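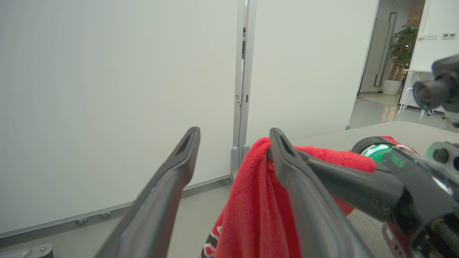 One member asked at the outset whether anybody in the room would pay for a machine that could fold a towel but couldn't fetch it from the airing cupboard. The feeling was that folding on its own would be worth paying for in a laundry, where the towels come to you, and not worth much at home.

Minutes of the Household and Shop-Floor Chores Group
September meeting, 2 pm, upstairs room

1. Minutes of the last meeting

Agreed, with one correction. Under item 4, "drying" should read "sorting". Sorting and drying are being looked at separately.

2. Towels and other cloth

The group spent longest on this. A towel is a hard thing for a machine to deal with. It has no fixed shape, and every time it is picked up it hangs differently. A two-fingered gripper can take hold of terry cloth well enough, as the fingers press into the pile and the folds bunch up round them. Finding a corner is the slow part. Members who fold by hand for a living said they find the corner by feel, running the hem through their fingers, and don't look at it much at all.

Bristamex, who run the hotel laundry contract, sent in their figures. They put 2,000 towels through on a full shift. Their folding table is staffed by two people and they would not consider any machine that needed a third person to stand next to it and put things right.

It was asked whether patterned borders help. The view from the Grabowska workshop was that they do, a bit, as a border gives a camera something to tell one end of the cloth from the other. Plain towels are worse. Against that, it was said that most trade towels are plain and nobody is going to reorder stock to suit a machine.

Action: Bristamex to supply a mixed bag of worn towels, including frayed ones, for the next round. New towels are not to be used.

3. The trial count

The Grabowska workshop tabled its count for the month. Of 192 attempts at lifting a towel from a heap and laying it on the table, 190 ended with a towel on the table. The group was pleased with this but asked that it be read carefully. Laid on the table was all that was being counted. Whether it was flat, the right way up or one towel and not two was left out of the tally.

There was some disagreement over whether to publish the number. One side said it was a fair number honestly come by. The other said that anyone reading it would think the towels had been folded. It was agreed to hold it back until there is a second column for towels laid flat.

Action: Grabowska to add the column and to log the time for each attempt. The times have been asked for at two meetings now.

4. Shop-floor chores

Sernormont reported on shelf facing and box flattening. Boxes are going well. Card is stiff and stays where it is put. Shelf facing is fine for tins and poor for anything in a bag, crisps especially, where the packet slides back as soon as it is let go.

Their night staff were asked what they would hand over first. The answer was mopping, followed by breaking down cages. Nobody mentioned shelves. Sernormont will look at cages.

5. At home

Short discussion. Members agreed that a home is harder than a shop in nearly every way: stairs, pets, drawers that stick, no two kitchens alike. Cudasska's draft leaflet says household help of this kind is "just around the corner". The group did not think it could put its name to that. A suggested wording was "some single jobs, done slowly, with someone nearby". Cudasska felt this would not get anyone to open the leaflet. The wording goes back to them for another try.

On safety, it was noted that a finger strong enough to keep hold of a heavy towel can also pinch a hand. Any home trial would need a stop button within reach of a seated person.

Action: Cudasska to redraft and circulate.

6. Any other business

The projector lead is missing again. Whoever has it, please return it to the cupboard.

The request to look at duvet covers was turned down for now. It can come back once towels are being folded.

7. Next meeting

Same room, same time. Bristamex to bring the towels. Papers to be sent round a week ahead, please, and as one file.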